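The Timetable at Putdale

Randa Daher had taken the 502 every working morning for so long that she could tell by the sound of the brakes which of the drivers was bringing it down the hill. So when the letter came to say that the route would be withdrawn at the end of June, she read it standing up in the hall with her coat still on, and then she went into the kitchen and read it again sitting down, in case it came out any better that way.

It didn't, of course. The 502 would go, and anyone in Putdale who wished to travel to Hokmont would be able to walk to the main road and catch the 410, which was a perfectly good bus if you were young and it wasn't raining and you had no shopping.

"You'll have to write to them," said her mother, whom everyone called Mima, even people she had never met. Mima was shelling peas into a colander and had a low opinion of letters that came with a window in the envelope. "You write a nice letter. You wrote that nice one about the drains."

"The drains were different. The drains were broken."

"Well, and now the bus is broken," said Mima, and ate a pea.

Randa had kept the old timetable, as it happened, the one that used to hang in the shelter by the church before the new shelter came. She had asked the man for it when he was unscrewing the case, and he had handed it over quite cheerfully, and ever since then it had lived on the inside of the pantry door. Years of sun and damp had got at the printing before she ever did. She knew it by heart all the same, the way you know the words of a hymn, without being able to say which line comes next until you have got to it.

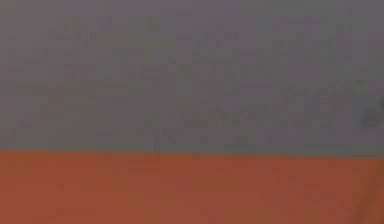
Rows of small print, long past reading.

She stood in front of the pantry that evening and went along it with her finger. The early one, that had been her father's, when he was at the mill. The one after that was the school bus in all but name, and she had been sick on it once, on the bend by the reservoir, into Olumide Anozie's games bag, and he had been so decent about it that she had hardly been able to look at him for a year. Then the long gap in the middle of the morning when the driver had his tea. Then the market bus, with the baskets and the wet dogs, and old Mrs El Idrissi from the baker's, who always got on last and always had the right money and always, always wished to discuss whether it was the right money before she would part with it.

"Are you talking to that door?" called Mima from the other room.

"I'm thinking."

"Well, think in here, where it's warm."

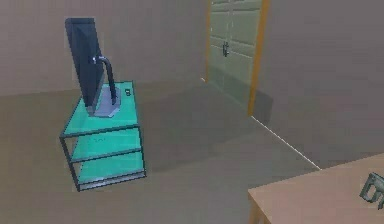

So she did. She took the pad and the good pen and sat down in her father's chair, and for quite some time she wrote nothing at all except the address. She had meant to put in figures. That was how it had gone with the drains, figures and a reference number, and a firm but friendly closing paragraph. But all she could think of was the bend by the reservoir, and how in the winter the driver used to slow down there whether or not anything was coming, so that the whole bus could have a look at the ice.

In the end she wrote about that. She wrote about the mill and the baskets and the dogs, and she put in Mrs El Idrissi and the right money, and when she looked up it was past 10 and Mima had gone to bed without saying goodnight, or perhaps she had said it and not been heard. There were four pages. She was a little ashamed of them. She put them in an envelope quickly, before she could turn sensible, and walked down to the box in her slippers.

The answer, when it arrived, had a window in the envelope like the first. It thanked her for her comments, which had been noted under reference 2061, and regretted that the decision was final. But somebody had written underneath, in blue biro and rather small, as though hoping not to be caught at it: I was on the market bus too. She was just the same about stamps. O. Anozie.

Randa read this in the hall with her coat on. Then she went through and read it out to Mima, who asked for it twice, and wanted to know whether that was the boy with the games bag.

"It is," said Randa.

"He had lovely manners," said Mima. "Is he married?"

"It doesn't say, Mima. It's a letter about a bus."

"You could ask him," said Mima, reaching for the colander. "You'll need to write back anyway, to say thank you – and you might see what he can do about the 410, while you're at it. It wants to come down the hill."

Randa said that she would think about it. But she had already taken off her coat, and she was looking about for the good pen.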